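Hesemthorpe Makers' Help Pages
Home > Printing and Finishing > Fitting parts together
Viewed 271 times

Thin rods in snug holes, and saving the table

posted by tinbathtilly
14 September 2018

Hello all, I hope this is the right section, and apologies in advance because I do go on a bit. I came to 3D printing late, in June, when my son-in-law moved house and passed his printer on to me, and I have been enjoying it far more than I expected to. Mostly it's bright colours, because I find them cheering, and I've got very fond of orange in particular, as well as a lime green that looks like a boiled sweet (both Brallell filament, from Khan on the market square).

My trouble is with rods. I've got to the stage where I want things that fit together, so that means a thin rod going down into a hole in a block, and I can't seem to get it right. Either the rod drops in and wobbles, or it's so tight that I end up leaning on it with my whole weight and the edge of the hole turns fuzzy or splits. I've tried a nail file, which was slow, and a warm pin, which I won't be trying again!

The other thing, and it's a bit embarrassing to put it next to a technical question, is the table. I work on pale wood with a nice long grain to it and I'm beginning to worry about scratches from the rod ends and little coloured scuffs from the prints. Is there something I can wipe on it? I have half a tin of Prosance table wax in the cupboard but I don't know if waxing makes it worse.

These are the sort of pieces I mean.
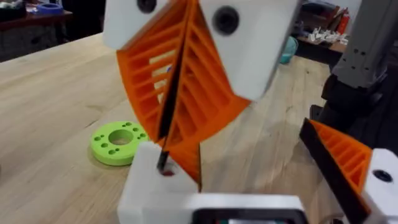
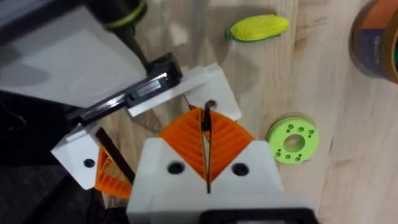
Orange ribbed pieces and black rods in both; the lime-green disc is in the first.

I'd also love to know how people clean between thin ribs like those, as mine collect dust something rotten and a duster just snags. Thank you ever so much to anyone who gets this far.

oldpottingshed
1,090 helpful votes

Welcome, Tilly, and don't worry about going on, you're in good company with me.

Holes nearly always print a touch smaller than you drew them, so a hole drawn at exactly the rod's width will be tight every time. What I do is print a test strip first, just a little bar with a row of holes in it, each one slightly bigger than the last, and push the rod into each until one feels right. It takes a few minutes and you can keep the strip in a drawer for next time (write the rod size on it in marker, I've got several mystery ones). Then clean the hole out with a drill bit turned between your fingers. Go gently and stop often, it cuts more than you'd think.

Have a look at the rod too. If it's been snipped to length there will be a burr on the end, and that's usually what's chewing up your holes. A few strokes on fine sandpaper, turning as you go, and it slides in much more sweetly.

For the ribs, a soft paintbrush. A child's one is ideal.

marrowfat
104 helpful votes

Can't help with the rods, I just glue everything, but please test the wax somewhere hidden first! I did a pale table top without testing and it went distinctly yellow in the middle. I'd put an old tray or a cutting mat down and leave the wood alone. Scuffs of colour come off mine with a pencil rubber.

tinbathtilly

Oh, thank you both. There was a burr, I could feel it with my thumbnail! Sandpaper is on the list for Saturday and I've dug out a tray. The Prosance is going back in the cupboard for now.

3 people found this page useful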